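編み図を次の世代へ渡す
クレリー編物資料室が取り組む、古い編み方文書の校訂と再刊

手編みの編み図は、長く使われるほど傷む印刷物である。台所の卓上に広げられ、毛糸の袋に押し込まれ、段数を数える鉛筆の線で余白が埋まる。表紙の失われたもの、折り目で文字の読めなくなったもの、持ち主が別の紙に書き写して原本を手放したものも多い。クレリー編物資料室は、こうした編み方文書を受け入れ、読み解き、試し編みを経て再び編める形に整える事業を続けている。本稿では、このほど校訂を終えたショール「ジェズロウ」の事例を中心に、同資料室の作業の実際を報告する。

資料室の成り立ち

クレリー編物資料室は、当初、手編み講座の付属書庫として設けられた。講師が自宅から持ち寄った編み物雑誌の別冊、毛糸店の店頭で配られた一枚刷りの編み図、講座生の手書きの帳面が最初の収蔵品である。その後、講座が場所を移したのを機に書庫を独立させ、外部からの閲覧を受け付けるようになった。

現在の主任はナジュワ・マハスネ氏が務める。マハスネ氏は製図の仕事を経て手編みの記号表記に関心を持ち、資料室では目録の作成と校訂の全体を統括している。同氏によれば、受け入れる文書のうち、そのまま編み始めて完成まで到達できるものは意外に少ないという。誤植、糸の廃番、針の号数表記の違い、そして書き手が当然の前提として省いた手順が、編み手の行く手をふさぐ。

「昔の編み図は、隣に教えてくれる人がいることを前提に書かれています。『いつものとおりに伏せる』と一行だけ記され、いつもの伏せ方がどれなのかは書かれていません」とマハスネ氏は語る。

文書が届いたときには、まず紙の状態を記録し、複写を取る。原本の書き込みは消さない。書き込みには、編み手が誤植に気づいて直した跡や、寸法を家族に合わせて変えた跡が残っており、校訂の手がかりとなるためである。複写は校訂用と閲覧用に分け、校訂用には行番号を振る。この行番号が、以後のすべての打ち合わせで共通の座標として使われる。

ショール「ジェズロウ」の来歴

今回校訂の対象となった「ジェズロウ」は、細い毛糸で編む長方形のレースショールである。葉の連なりを思わせる透かし模様が全面に配され、短辺に細い縁編みが付く。編み図は二枚の紙に分かれ、一枚目に材料と作り目、二枚目に模様編みと仕上げが記されている。発行元の記載はない。紙の端に店名らしい印の跡があるものの、判読には至っていない。

この編み図を資料室に寄せたのは、長年レース編みを手がけてきたエコウ・アコルゴ氏である。アコルゴ氏は若いころに知人から複写を譲り受け、幾度か編もうとしたが、そのつど最初の模様段で目数が合わず、中断していた。

「自分の数え間違いだと思い込んでいました。ほどいては作り目からやり直し、そのうちに糸のほうが毛羽立ってしまう。編み図のほうを疑ったのは、ずいぶん後になってからです」とアコルゴ氏は振り返る。

同氏の複写には、作り目の数の横に小さな疑問符が鉛筆で書き込まれていた。校訂はこの疑問符から始まった。

目数の不一致をどう解いたか

編み図に印刷されていた作り目は140目である。一方、二枚目の模様編みは九目を一模様とし、両端の処理に合わせて三目を要する。140目から三目を除いた残りは九で割り切れず、編み進めれば最後の模様が途中で途切れる。

校訂を担当したデイヴィダス・ウイボ氏は、二通りの可能性を検討した。作り目の数が誤っている場合と、模様の目数が誤っている場合である。後者であれば、模様の一部に掛け目や二目一度の脱落があるはずだが、各段の増減を数え上げたところ、奇数段、偶数段ともに収支は釣り合っていた。模様は九目で閉じている。誤りは作り目の側にあると考えられた。

ウイボ氏が次に着目したのは、仕上がり幅の記載である。編み図には、水通しをして張ったのちの幅が記されており、指定のゲージから逆算すると、作り目は印刷の数より少し多くなければならない。条件を満たす数のうち、記載の幅に最も近いのは147目であった。147目であれば、三目を除いた残りが九の倍数となり、模様が端まで過不足なく収まる。活字の取り違えで末尾の7が0に置き換わったと見れば、印刷の数との差も説明がつく。

ただし、計算が合うことと、編み地として成り立つことは別に確かめる必要がある。資料室では、校訂案を必ず実際の編み地で検証することを内規としており、本件でもアコルゴ氏とウイボ氏が別々に試し編みを行った。互いの編み地は、模様の一巡が終わるまで見せ合わない。同じ文章を読んだ者が同じ編み地に到達するかどうかを見るための手続きである。

結果として、作り目と模様の配置については両氏の編み地が一致した。食い違いが出たのは縁編みである。編み図には「端の目を拾いながら」とあるのみで、一段ごとに拾うのか、一段おきに拾うのかが示されていなかった。一段ごとに拾ったウイボ氏の縁は波打ち、一段おきに拾ったアコルゴ氏の縁は平らに落ち着いた。再刊版では後者を本文に採り、前者は注に残している。

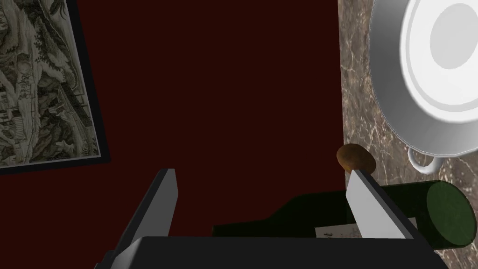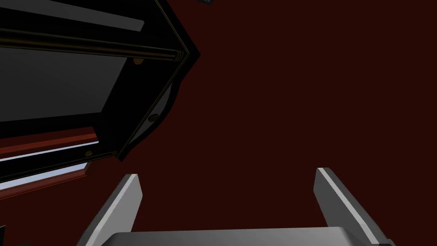

糸の選定と紡績所の協力

古い編み図を再刊するうえで避けて通れないのが、指定糸の問題である。「ジェズロウ」の指定糸は商品名のみが記され、太さも一玉の重さも分からない。同名の糸は現在流通しておらず、手がかりは指定針の号数とゲージに限られる。

資料室は、羊毛糸を手がける紡績所グラルネスに相談を持ちかけた。応対にあたった同社のンクルマ・サルポン氏は、ゲージと針から想定される太さの糸を数種類用意し、撚りの強さを変えた見本も添えた。レース編みでは、太さが同じであっても撚りによって透かしの見え方が変わる。撚りの甘い糸は空気を含んで柔らかく仕上がるが、掛け目の穴の輪郭がぼやけやすい。撚りの強い糸は穴の形が明瞭に出る反面、広い面積を編むと手触りがやや硬くなる。

試し編みでは、双糸のやや強撚のものが最もよい結果を得た。葉の中央を走る二目一度の筋が浮き、張りをかけたあとも模様の高低が保たれたという。サルポン氏は、再刊版の糸の項に特定の商品名を記さないことを提案した。商品名はいずれ失われるものであり、百グラム当たりの糸長と撚りの本数を記しておけば、後の編み手が手持ちの糸で判断できるとの考えによる。資料室はこれを採用し、今後の再刊版すべてに適用することを決めた。

染色については、アサモア染色工房が助言を行った。同工房を営むアブドゥル＝ラーマン・イサハク氏は、レースショールに段染めを用いる際の注意点を挙げる。

「色の切り替わりが短い糸では、透かし模様と色の模様が互いに打ち消し合います。編み手は苦労して透かしを編んだのに、着る人の目には色しか入らない。葉の模様を見せたいのであれば、単色か、ごく近い色の濃淡にとどめるのが無難です」

再刊版の付記には、この助言を要約したうえで、濃色の糸を使う場合の照明についても短い記述が加えられた。濃い色の細糸は目の重なりが見えにくく、夜間の作業で目を落としやすい。明るい色の布を膝に敷くと、針にかかった目の間から地の色がのぞき、数えやすくなる。

水通しと仕上げの記述

レースの編み地は、針から外した時点では縮れた小さな布にすぎない。水に浸し、寸法どおりに張って乾かすことで、透かしが開いて模様が現れる。原本の編み図では、この工程が「湿らせて留める」の一言で済まされていた。

再刊版では仕上げの項を大幅に書き足している。ぬるま湯に静かに沈め、繊維の芯まで水が入るのを待つ。引き上げるときは両手で下から支え、編み地の重みを一点にかけない。乾いた布で巻いて水気を取り、平らな台に広げ、まず長辺に細い仕上げ用の針金を通して直線を出す。次いで短辺の縁を、模様の先端ごとにピンで留める。ピンは外側へ傾けて打つと、乾燥中の縮みに引かれて抜けることが少ない。

乾燥に要する時間は、糸と季節によって異なる。資料室の試作では、湿度の高い九月の作業で予定より長くかかり、途中でピンを外した一枚は縁の先端が丸く戻った。この編み地は廃棄せず、仕上げの良否を比べる見本として閲覧に供されている。

裏表の扱いについても注記が加わった。「ジェズロウ」の模様は裏の段をすべて裏目で編むため、裏面には筋状の凹凸が出る。原本にはどちらを表とするかの指定がないが、縁編みの拾い目が目立たない側を表とするのが自然であろうというのが、試し編みに携わった両氏の一致した見方である。

表記をそろえることの難しさ

校訂作業の大半は、実のところ表記の整理に費やされる。同じ減らし目であっても、文書によって「二目一度」「重ね目」「寄せ目」と呼び名が揺れ、左右どちらに傾くかの説明を欠くものも多い。外国語から訳された編み図では、訳語の選択が訳者ごとに異なり、一つの文書の中で二通りの呼び名が混在する例も見られる。

資料室では、現行の記号図を主とし、文章による説明を従とする方針をとる。記号図は模様の全体を一目で把握でき、目数の過不足を発見しやすい。ただし、文章の編み図に慣れた編み手や、音読を聞きながら編む利用者のために、文章版も必ず併記する。両者の内容が食い違えば混乱のもととなるため、記号図から文章を起こした者とは別の者が、文章だけを見て記号図を描き直し、元の図と照合する。

マハスネ氏は、校訂にあたって最も慎重を要するのは、誤りと癖の区別であると指摘する。目数が合わなければ誤りと判断できる。しかし、現在の編み手から見て回りくどい手順であっても、当時の糸や針には適していた可能性がある。「ジェズロウ」の場合、作り目の次の段をねじり目で編む指定があり、当初は省いてもよいと考えられた。ところが実際に編み比べると、ねじり目を入れたほうが端の伸びが抑えられ、張りをかけた際の直線が整った。この指定は原本のまま再刊版に残されている。

「直したくなる箇所ほど、一度編んでみることにしています」とマハスネ氏は述べる。

再刊版の頒布と今後の予定

「ジェズロウ」の校訂には、受け入れから数えて二年余りを要した。再刊版は、記号図、文章版、校訂注の三部からなる冊子にまとめられ、資料室の窓口で頒布されている。原本の複写は閲覧室で見ることができ、アコルゴ氏の鉛筆の疑問符もそのまま残されている。

冊子の余白は、意図して広く取られた。編み手が段数の印や寸法の変更を書き込めるようにするためであり、資料室では、使い終えた冊子を書き込みのある状態で寄せてもらうことも歓迎している。集まった書き込みは、次の改訂の際に参照される。

資料室が次に取り上げるのは、子ども用の手袋と帽子の編み図である。受け入れた帳面には、同じ手袋の編み方が筆跡の異なる数か所に現れ、親指のまちの増やし方が少しずつ違っている。どれを本文とし、どれを異文として注に回すか、ウイボ氏がすでに行番号を振り始めている。糸についてはグラルネスのサルポン氏に、今回と同じく撚りの異なる見本の手配を依頼しているところである。

閲覧を希望する場合は、事前に窓口へ申し込み、閲覧したい編み図の種別を伝える必要がある。閲覧室では編み針と毛糸の持ち込みが認められており、複写を見ながらその場で試し編みをすることができる。インクを使う筆記具の持ち込みは認められていない。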